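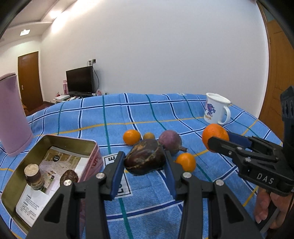 Can you really grow leeks from seed on a balcony, or do they need a proper bed? A reader asked me that back in May, and added that every leek they had ever tried came out as thin as a pencil.

Yes, you can! I've done it in a deep tub for years, and the skinny ones mostly come down to crowding.

Home Seeds Tools Contact

Fill a small tray with seed compost (I use the Kodier one, any fine mix will do) and sprinkle the seeds thinly on top. Cover with a dusting of compost, water gently and put it somewhere bright. I get impatient every time and start poking around before anything is up – please don't be like me.

Search this site Enter keyword Go

When the seedlings are as thick as a knitting needle, they can move to the tub. Mine is a big old Jikberg planter with holes drilled in the base. Water the tray well first so the roots slide apart.

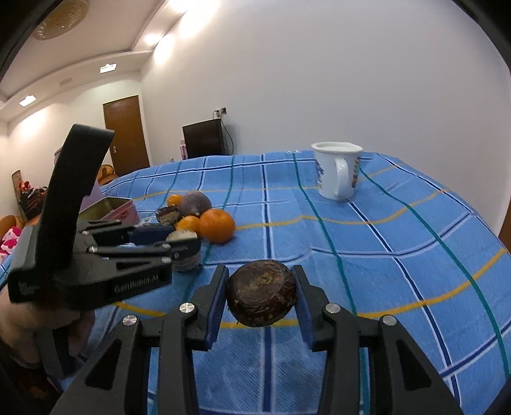

Next, make holes with a stick, 5 inches deep, and drop one seedling into each. Leave a good hand's width between them, even if the tub looks silly and bare. Don't fill the holes back in! Just pour water into each one and let it wash a little soil over the roots. The rest falls in over the next few weeks, and that's how you get those nice long white stems.

After that it's mostly watering. I feed mine every couple of weeks through summer and push a bit more compost up around the stems as they fatten. My variety is Trindby, which stands well in the cold, so I pull one whenever soup is on the menu. I had 13 out of my tub last winter, all thicker than my thumb, and the last one went into a pie with far too much cheese.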